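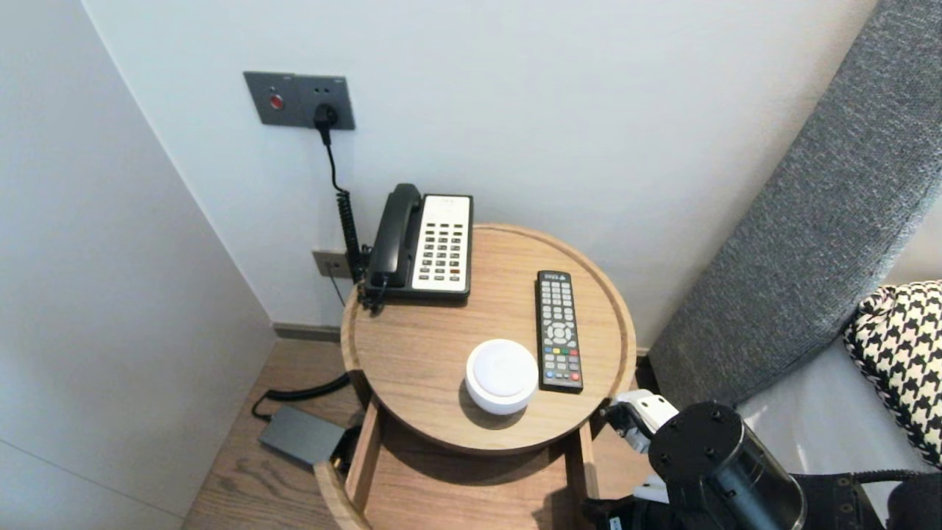
Keeping the Line

The letter from Pavow went out in February to every household in Irkcombe that still had copper service. It was two pages long. The first page said the company would stop maintaining the copper lines on the east side of town at the end of the following year. The second page was a form, with boxes to check for the new service, a few lines for questions, and a space for a signature.

At the time the letter was printed, Pavow had 2344 copper customers in Irkcombe and the smaller town of Suvton across the river. Many of them hadn't given the phone much thought in years. It came on the same bill as something else, or it was paid out of an account that nobody in the family looked at closely. The letter made people look at it.

I grew up with a phone on the kitchen wall and I gave up my own landline at my second apartment, without any feeling about it. My mother kept hers. When I call her cell phone she answers on the sixth ring or doesn't answer. When I call the house she picks up at once and says the family name, the way she was taught to as a girl. I mention it because I had expected this to be a story about old people, and after a few weeks in Irkcombe I had talked to a dog groomer, a night-shift nurse and a couple in their thirties with twins.

The reasons they gave were mostly practical. Cell coverage in the valley is poor. The tower that serves Suvton is on the wrong side of a ridge, and on the lower streets you can send a text from the porch but not from the bedroom. The nurse, Csenge Somogyi, sleeps during the day with her cell phone off and the landline on. Only the hospital and her sister have the number. "If it rings, I get up," she said.

Then there is the matter of power. An old copper line carries its own current from the phone company's building, so a plain corded phone will usually work when the lights are out. The new service runs through a box in the house, and the box needs to be plugged in. Pavow will supply a backup battery for those who ask. The battery lasts 12 hours if the line isn't used much. Irkcombe had an ice storm three winters ago that left the upper streets dark for most of a week, and nearly everyone I spoke to brought it up before I did.

The company's position is easy to follow. Copper is expensive to keep up. It corrodes and it has to be fixed by people who know how, and those people are retiring. Karthik Khan has worked on the lines out of the Irkcombe office for 13 years and is the youngest of the crew. He let me ride along one morning while he traced a fault behind the feed store. Water had gotten into a splice that was older than he is. He dried it, rewrapped it and closed it up, and told me he would likely see it again by fall. He has copper service at his own house and has already signed the form.

The phones themselves are still around. At Wattanapong, a repair counter at the back of a hardware store on Mill Street, there is a shelf of them for sale, most of them traded in or left behind by people who moved. Wanpen Thammasiri fixes lamps, mixers and radios there, and phones when they come in. The handset cord goes first, she said, from being stretched across the room. After that it's the hook switch. She sells a cord for less than the price of a sandwich and puts it on while the customer waits. Business in phones went up after the letter, with people wanting the old set to be in good order for as long as the line lasts. Most of those sets will also work when plugged into Pavow's new box, and she keeps a box behind the counter to show them.

The public meeting was held in the high school cafeteria on Monday, July 4, 2022, a date picked by mistake and then kept, and it drew a bigger crowd than anyone had set out chairs for. The parade had finished at noon. Some people came straight from it in their hats. Pavow sent a manager and an engineer, and the two of them took questions for most of the afternoon. They were asked about medical alarms, about fax machines, about whether numbers would change. The numbers will stay the same. The alarms would have to be tested house by house.
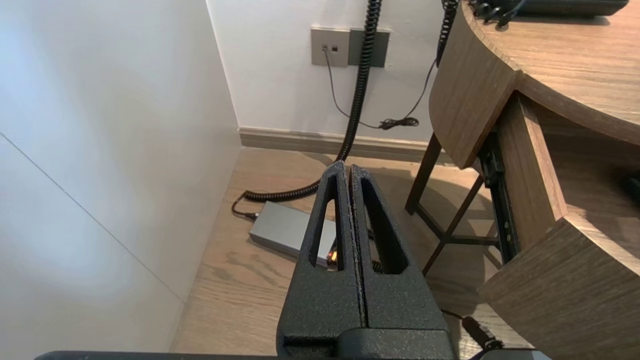

Leonie Pirihi told the meeting that she didn't care what the line was made of, as long as she could call the fire department from her own kitchen in the middle of a storm, and that a battery with a time limit was a poor trade for a wire without one. There was clapping. The engineer said he understood, and that a second battery could be had at cost. She asked him to put it in writing, and he wrote something on a pad.

It is a fair summary of where things stand. Pavow has since agreed to give a second battery at no charge to any household with a medical need, and to move the Suvton side of the river to the end of the schedule. The county has asked for a test of the new service during a planned outage. No day has been set for it.

Oranuch Kongkaew has had the same number since she moved to Irkcombe to teach piano. Her students' parents have it, and by now some of those parents were her students. She gets few calls on it in a normal week: a lesson moved, a wrong number, a recorded voice selling roof work. She filled out the form the day it arrived and left it on the piano. When I last spoke to her it was still there, under the metronome, and she was thinking of mailing it after the summer recital.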